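September 2026
Bench notes, limewash and casein trials, back workshop at Narosside

Picking this up from where the last page ran out, which was halfway through a complaint about sieves. The complaint stands. The fine sieve has a hole in it the size of a lentil and everything we put through it since spring is suspect. New one ordered.

So, the casein binder. The plan was to get a batch that brushes out flat, doesn't dust off on a sleeve, and doesn't smell like a school refrigerator in August. Batch A managed the first. Batch B managed the second. Both smelled.

Batch A was skim milk curd, washed twice, pressed in the old cheesecloth, then worked into lime putty with the paddle. It went to a nice single cream in a few minutes and I got smug and left it. Came back from lunch to something with the consistency of a rubber bath mat. My own fault: the curd was still too wet when I weighed it, so the ratio on the card is fiction. I've crossed it out on the card. Please don't uncross it.

Batch B was the powdered casein from Zultia, soaked overnight, 30 grams to the jar. Much better behaved. It wants the water added in small sips and it wants you to stand there while it drinks. If you dump the lot in at once you get dumplings, and no amount of stirring persuades a dumpling to reconsider. I fished out the big ones and pretended the small ones were aggregate.

Brushed B onto three of the test boards, one coat, then a second after 48 hours. The second coat dragged. Renu Garg came by, looked at the boards for a while, and asked if I'd dampened them first. I said of course. I had dampened one of them. It's the good one, naturally, and she picked it up first.

Rub test, black cloth, ten strokes each, same tired arm:
Dampened board: faint bloom on the cloth, acceptable.
Undampened, thin second coat: a clear stripe.
Undampened, thick second coat: I could have written my name with what came off.

Pigment. We had been using the yellow earth out of the Malhotra tin, and the Malhotra tin is now mostly tin. I scraped together enough for one small pot of buff and the rest of this round goes ahead white. I did try warming one pot with a pinch of raw umber, ground dry and then wetted with a few drops of alcohol. Wet, it looked like gravy. Dry, it went so pale that I had to hold it against bare paper to be sure I'd added anything. Lime does this every time and every time I add more, and then the next morning I own a brown board. For once I left it alone. Credit where due.

Something to argue about at the next meeting: how we judge evenness. At the moment we prop the boards by the window and squint, and the verdict depends on who had coffee. A wash that looks perfectly flat straight on will show every lap and brush turn once the light comes in low from the side. A poor one can get away with a lot on an overcast afternoon.

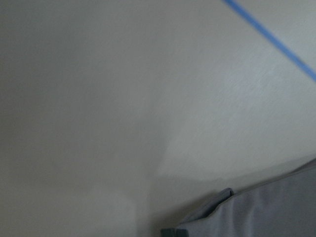

I'd like us to settle on raking light from one side, lamp clamped at a marked height, boards always the same way up. We should also agree on words. My notes say "chalky" in four places and I'm fairly sure I meant four different things by it. Renu wants a reference set on the shelf, one good board and a few bad ones, labeled. I can certainly supply the bad ones.

On the Ralurel primer: the sample came with a leaflet that was very confident. I put it on an old gypsum offcut and then B over the top, and so far it sits there without peeling. I'm giving it until November before I say anything nice. Offcut is numbered 1452 in the book, since somebody's system once called for four digits and we've all been too polite to ask why.

Housekeeping. The lime bucket lid goes on properly, with a skim of water over the putty. The big block brush was left standing on its bristles and now leans to the left; it's been washed and hung, and may recover with counseling. Leftover B is in the fridge, marked NOT YOGURT on 2 sides.

Next round: repeat B on dampened boards only, thinner, three coats. Try a little borax in half the batch for the smell. Find out whether the pump sprayer still works or just hisses. Redo A with curd pressed overnight under the anvil, if I can get the anvil back from whoever is propping a door with it.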